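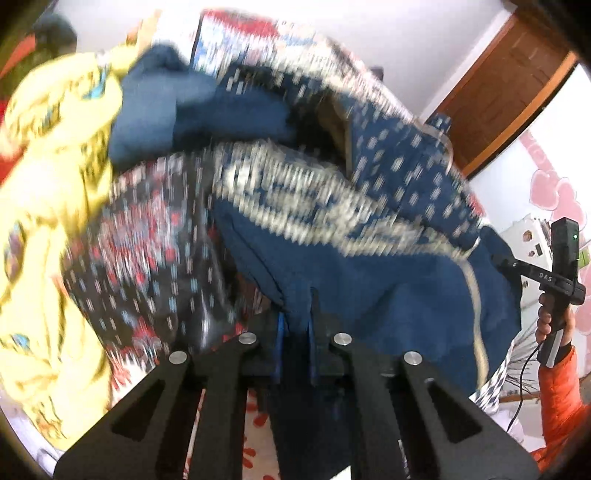
Dark navy cloth with a patterned band in cream and white.

Caring for a Cosplay Cloak Between Conventions

If you have ever sewn a villain's cloak for a convention, you know how fond of it you get, and how grubby it is by Sunday night. Mine is for the ice mage Twal from the Petivow cartoons (second season, the one with the long collar), and it has been to Wendport and back more times than I have. These are the things I do to keep it going.

Wash the lining first. If you can unpick it, do, and put it through at 85 degrees or cooler with your ordinary soap. The outer cloth gets a cool soak in the tub with the trim facing up. Don't wring it! Roll it in a big bath towel, kneel on the towel for a bit, and then lay the cloak flat on a rack overnight.

Painted trim needs a gentler hand. I dab mine with a damp sponge and leave it at that. Beril Kahraman, who made the wonderful armor for our group at Pritport last March, uses an old baby toothbrush on hers, and I have to say her edges are cleaner than mine.

For stiff collars, mix two spoonfuls of cornstarch into a cup of cold water, brush it on the inside, and press it through a cotton cloth while it's still a little damp. Test a scrap before you do this on anything dark - it can leave a white bloom, and I spent a whole evening brushing that out.

Wigs go on a stand, never in the bag with the boots. Snaps and hooks get fastened before folding so they don't catch on the lace.

Saeed Kiani wrote in to ask about smoke smell from the fog machines. Hang the cloak outdoors in the shade for a day, then try a light spritz of one part vodka to two parts water, on the lining only.

Updated 2020-07-15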